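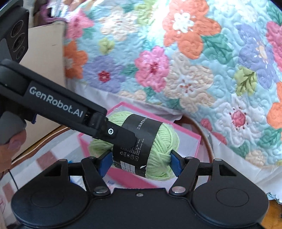
Bodness Yarn Swap: Frequently Asked Questions

The Bodness swap is a twice-yearly event at which people who own too much yarn trade it for other yarn, and go home owning the same amount. Doors open at 11 in the morning. You bring skeins, you get tokens, you spend tokens. A chunky pale green ball with its paper band still around its middle is the sort of thing we like to see come through the door, and the band matters more than the color. Most of the questions below come in by email, several of them every January from the same three people.

How do tokens work?
One full ball or skein gets you one token. One token gets you one full ball or skein. Two half balls of the same yarn count as one. Two half balls of different yarn count as two half balls, and you should put them in the scrap bin with your dignity intact.

Do I need the label?
We'd like it. If it's gone, write down the fiber as best you can on one of the tags at the check-in table. "Wool, I think" is fine. "Soft" is not a fiber. Anything without a band or a tag goes on the mystery table, where two balls cost one token and all trades are final.

My grandmother's cashmere should be worth more than one token. Can we talk about that?
You can talk to Aurelio Mendoza, who runs check-in and has heard about a lot of grandmothers. He will be kind, and he will give you one token. If you feel strongly, trade it privately with someone outside – we don't police the parking lot.

What won't you take?
Yarn that smells of smoke, yarn with moths in it, yarn that used to be a sweater and still has the sleeves. If you suspect moths, bag it and freeze it at home for a few days, let it thaw, and freeze it again. Then leave it home anyway.

Is there a limit?
20 balls per person. The limit used to be 47, a number we arrived at because somebody brought 48.
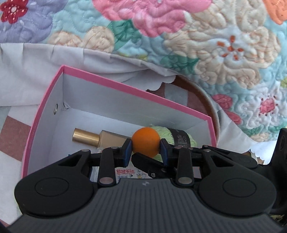
Small things that aren't yarn, such as needles, hooks, stitch markers and buttons, go in the notions boxes and cost nothing. Take what you'll use. Please don't leave single needles in there hoping they'll find a mate. We have a drawer of those already.

Can I bring my kids?
Yes. There's a winding corner with a swift and a ball winder, and children will crank that thing for an hour without being asked. Tangles are the responsibility of whoever is attached to the child.

Where do I park?
Behind the hall, off Tak Street. The front lot belongs to Narnex, and they do tow. If the back is full there's street parking past the bakery, about 65 steps farther than you want to walk with two tote bags.

Can I just buy yarn instead?
Tokens are two dollars each at check-in if you have nothing to trade. We find this hard to picture, but beginners do exist and we're glad to have them.

What happens to the leftovers?
The Plikex knitting group takes whatever is usable and turns it into hats. The rest goes to people who stuff cushions.

Do you have a list of who got what? I regret a trade.
No list. Come back in the fall and check the tables. It may well be there, since the other person has probably had second thoughts too.

Can I reserve something by email?
No, and that includes the follow-up email.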